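Teaching hands, week two

Monday, January 29, 2018

My shoulders hurt and I want to write down why before I forget it. For the second week I am showing tasks to a robot by hand. The robot itself stands in another building in Lukham and I have seen it only one time. What I do is hold a gripper in each hand, do the task with them, and the recording goes to Dorota Pawlak, who decides if it is good enough for training.

In my first week I believed the difficult part would be the grasping. You squeeze, the fingers close, you have the thing. But a person who picks up a box with normal fingers makes many small corrections and does not notice them. With the gripper I have two stiff fingers and I feel almost nothing through the handle. I must look much more, and I must bring the fingers to the edge at a good angle before I close them. If I come in crooked, the box turns and I start over.

The food container is my least favorite. The lid is smooth and the corners are round, so there is no natural place where the fingers want to go. I have learned to stop for a moment next to the rim, straighten my wrist, and only then continue.
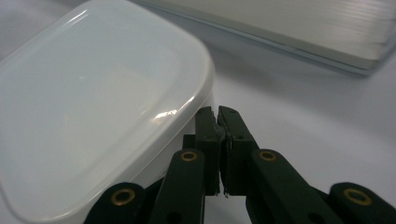 Veerle Dekker wrote to me after my last post that I should not stop at all. In her opinion the robot will learn the pause together with everything else, and then it will stand beside every box and think about nothing. She prefers one slow movement without breaks, even if the grasp is a little ugly at the end.

I tried it her way for one whole morning. She is right about the pause, I think, but my ugly grasps were too ugly and Dorota sent back 42 of them. So now I make the approach slow enough that I can correct my wrist on the way. It looks strange when I play it back, like a person moving under water, but these ones are accepted.

Another thing I had to change is my head. When I do something with my own hands, I lean over the table to see better. The robot has only what the camera on the gripper sees. Ksawery Górecki told me to imagine that I am sitting on my own wrist, and this was the most useful advice from the training day in March last year, when I was only watching the others. If I hold the gripper so that the camera looks past the object, my eyes still know where everything is, but the recording is worth very little.

Two hands are harder again. My left hand is lazy. While the right one works, the left one drifts away or hangs in the air in some position which has no meaning. I now give it a place to wait before I begin, and I try to keep it there until it has a job. With the wire basket I go more slowly, as the walls have many thin rods and a finger can easily catch in the mesh when I come from the side. From the open top is better — but then my elbow must go up, and this is where the shoulders begin to complain.

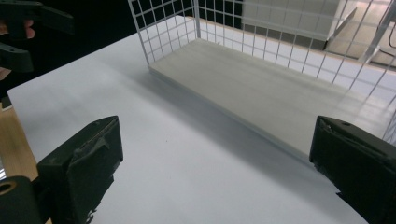

Both grippers near the basket, one with its fingers open.

The target for our group is 1000 accepted recordings and we have 600. I do not know if this is fast or slow. Diarmuid Kinsella did the same kind of work for a project in Avadlow, but with remote control, with a screen and two levers. He says his shoulders were fine but his eyes were finished by lunch. I would like to try it once. With the levers you at least cannot cheat with your own body, the robot arm does what it can do and you see its limits immediately. With the hand grippers I can easily make a movement which the real arm cannot follow, for example when I twist the wrist very far, and I find out only when Dorota writes to me.

Tomorrow I continue with the container. I will also lower the chair, Mulugeta Tefera says mine is much too high for this table.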